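Open day walk-through, Notamar lab, ground floor
Date: 14/06/2023
Checked by: Kenneth Cabanatuan
Cell operator: Ariel Lagman
Second pair of eyes: Juraj Dvořáček (mornings only)

Marks: OK = fine as found. FIX = must be done before doors open. NOTE = can wait, but write it down.

## 1. Room and visitor route

- [x] **Main door opens fully, not blocked.** OK. The coat rack has been moved to the hallway.
- [x] **Rear exit unlocked from inside.** OK. Tried it twice. The closer is slow, so pull the door shut behind you.
- [ ] **Floor line visible all the way along.** FIX. The line has lifted by the pillar. Ariel has the tape.
- [x] **Carpet edges flat.** OK.
- [x] **Cables off the visitor side.** OK. The extension for the Wirix display now runs along the wall.
- [x] **Group size agreed.** OK. 30 people per tour is too many for this room at once. Fouad Fawzy will split each tour in the lobby and bring the halves in separately.
- [ ] **Signs up.** FIX. "Stay behind the line" is up. The one about flash photography is still at the printer.

Comment: last March the groups came in from both doors and met in front of the cell. This year everybody comes in by the main door and leaves by the rear one. Fouad has told the Mangubat people, who are bringing the largest school group.

## 2. Arm and stops

- [x] **Stop button at operator's seat.** OK. Pressed with the arm moving. It stopped.
- [x] **Stop button at visitor side.** OK. Same test.
- [x] **Restart needs a deliberate reset.** OK. Releasing the button alone does nothing.
- [x] **Demo speed limit loaded.** OK. Ariel showed me the setting. Do not change it during the day, even if a visitor asks to see it go faster.
- [ ] **Arm mount bolts checked and marked.** FIX. Checked, but two have no paint mark. Mark them after the next check.
- [x] **Hose and cables on the arm secured.** OK. Watched them through a full pick with the wrist turned both ways. Nothing snagged.
- [x] **Gripper opens when told to, from the operator's screen.** OK.

Comment: Juraj asked if the operator could stand for the talk and sit for the picks. I said no. The seat is where the stop button is, so the operator stays there whenever the arm has power. Somebody else does the talking.

## 3. Bins and objects

- [x] **Bins clamped to each other and to the table.** OK. Pushed hard on the front bin from the side and it did not shift. Check again at lunch.
- [x] **Bin rims free of burrs.** OK. Ran a gloved hand along both.
- [x] **Inside of bins.** NOTE. The floor of the front bin is scratched from use. No sharp edges.
- [x] **Objects suitable for the demo.** OK. No glass, nothing with a battery in it, nothing that can leak. The bottle is plastic.
- [x] **Objects sound, no loose parts.** OK. I went through the box on the shelf as well and threw out a cracked cup.
- [ ] **Spare objects kept out of reach of visitors.** FIX. The box is too close to the line. Put it under the operator's desk.

Comment: children will want to choose what the arm picks. They can point or call it out from behind the line. They do not hand anything over it, and nothing from a visitor's pocket goes into a bin. If an object lands outside the bins, leave it until the run is over. 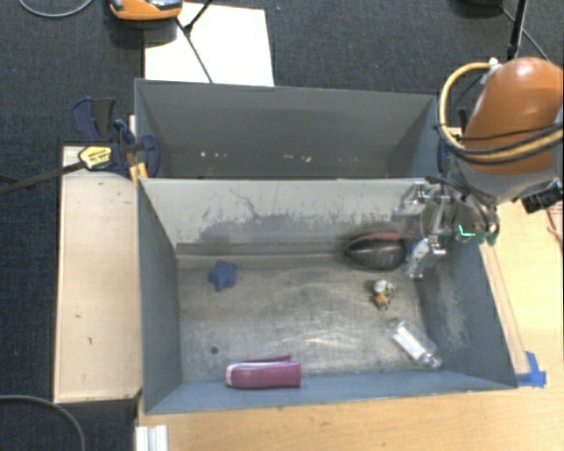

The same goes for staff. Reaching in to straighten an object while the arm has power is the thing I have had to write down most often in this room, and it was on the list again after the March visit. Press the stop, wait for the operator to say "clear," then reach in. When you are out again, say so, and the operator resets. It takes a few seconds and the visitors don't mind.

A missed pick is also no reason to step in. Let the arm try again. After 4 misses in a row the operator ends the run and the speaker moves on to the Nernora table.

## 4. People

- [x] **Operator named for each tour.** OK. Ariel before lunch, Mark Anthony Barredo after.
- [x] **Operators have signed the cell sheet.** OK. Both.
- [ ] **Speaker briefed.** FIX. Fouad has the notes but has not seen a full run yet. Do one with him before the first tour.
- [x] **First aid kit.** OK. Sealed, in date, on the wall by the sink.
- [x] **Extinguisher.** OK. Tag is current.

## 5. End of day

- [ ] Arm parked, power off, key back in the cabinet.
- [ ] Clamps checked once more before leaving.
- [ ] Objects back in the box.
- [ ] Near misses written on the back of this sheet, with the tour they happened in.

Open items to Ariel by 2 p.m. She has the key to the supply room. I will come back to sign off the FIX lines, and the arm stays off for visitors until I have.

K. Cabanatuan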